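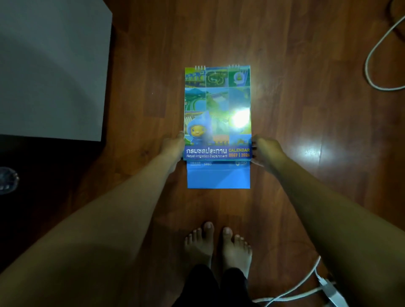
Last updated: 4.10pm
August, by Mondeck newsdesk
1 min read

New handling rules for home-task recordings come in at Clukusent this month. The robot training firm, based in Hulme, has put 13 points on one page, down from 447 lines of guidance.

Main ones: both hands in view, grip the object low and at the sides, printed covers facing the camera. Loose cables to be moved before starting. Two checkers per clip, up from one.

Flerkside site follows later. Staff there have asked for clearer wording on point 5, wich covers glare. No reply yet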